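Search tips and how-tos Go

Workshop Tips: Showing a Robot Arm a Simple Job

Reading time: 2 min

Putting a marker back in its cup is a good first job to teach an arm. The parts are cheap, nothing breaks, and you can reset it in seconds. These notes come from our shop in Itdale, where Souad Berrada and I teach on a real arm and on a simulated one.

Guiding by hand

Clear the bench first. Put the arm in free-drive mode and hold it near the wrist, with your other hand off the table. Move slowly. If you stop to think, the pause gets recorded too, so practice the path a couple of times before you save anything.

Keep your fingers away from the gripper and use the button to close it. Your hands will also show up in the camera recording, and that can confuse the training later.

Guiding by remote

A remote takes longer to learn but leaves a cleaner recording. Turn the speed down to 8 percent for the last bit above the cup. Do one motion at a time: over, then down, then open. New people tend to steer and lower together and hit the rim.

Grip the marker high so the lower end is free to go in. Check that it hangs straight before you travel. If it leans, set it down and start again. 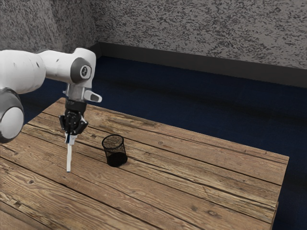 Page last changed: 3 March 2018

In our simulated setup the mesh pen holder stands a short way from the marker, with bare planks between them. Lift enough to clear the rim before crossing that gap. The tip of the marker is dark blue and easy to follow on screen, so watch that and let the gripper take care of itself.

How many to record

We saved 46 good runs by remote before trying a first training pass. Move the cup a little between runs. Delete any run with a bump in it, even if the marker went in. Damian Wasilewska keeps his bad runs in a separate folder, and that works too.

Write the cup position in the file name. Charge the remote overnight.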